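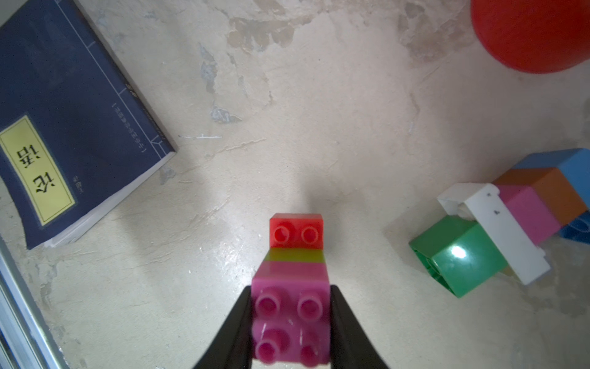 Marar Play and Reading Corner, Clondville branch
Working group minutes, Oct 16, 2026

Start 4:30. Minutes of last meeting passed, one fix: the rug quote was from Skirora, not Fleris.

1. Bricks

Long talk on this one. Agreed the bricks need a home of their own. At present they end up on the floor next to the pens and get mixed in with the books at pack-up time. Two options on the table:
- the white wire basket on the left wall. Good size, right there, but angled out and small pieces may go through the mesh
- lidded tub from Fleris, $39, would have to go on the floor

Basket to be tried first, big bricks only. Small ones in a zip bag untill we decide. No vote needed.

Also asked: do built things get broken up at the end of a session or left? Some parents like them left. Agreed, break up everything, otherwise the next group has nothing to start with. Put it on the door sign.
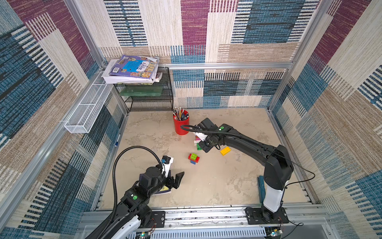

2. Books on the mesh rack

Pile on the top is a mess. Spines every which way, booklets sliding in between. Proposal to stand them up with a pair of bookends, $4 the pair at the discount place. Approved.

The Analects (论语) to go back with the others when done, not left out on the floor. Two members would like it kept at the corner for the older kids, one thinks it belongs upstairs. Stays for now, look again in December.

Green translucent piece on the lower tier, leave where it is. Lower tier otherwise free for the picture books if the top gets too heavy.

3. Floor

Stains and scuffs as before. Mop did not shift them last time. Rug from Skirora is $49, washable, delivery extra. Concern that bricks don't stand well on a rug. Deferred.

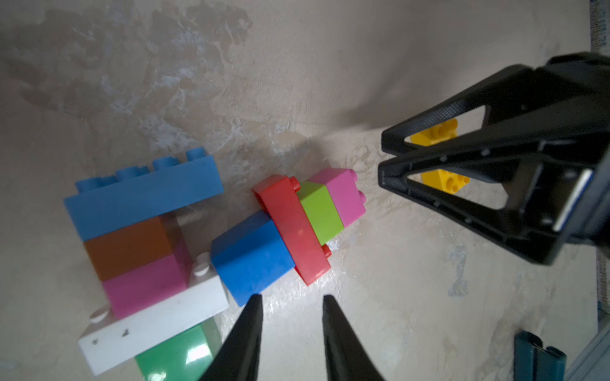 Item 3: bricks on the floor, with the marks.

4. Pens and pencils

Red cup is packed full. Sort thru it, bin the dried out pens, sharpen the rest. Anything over goes in the supply drawer. Cup to stay toward the back, away from where the little ones build.

Blue marker by the left wall: back in the cup after use please. Came up last meeting too.
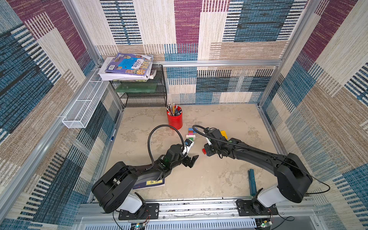 Item 4: pen cup at the back, marker at the left.

5. Wall covering

Striped panels staying. Question whether they can be vacuumed, ask Marar office. One request for plain ones, not supported.

6. Pack-up

Last 30 minutes of each session is too long, kids lose interest. Try starting later. Order: bricks, pens, books.

Actions
- bookends, buy before next meeting
- zip bag and label for small bricks
- door sign, new wording
- email Skirora re delivery cost
- ask office about vaccuming the panels

AOB: none. Next meeting date to be sent round.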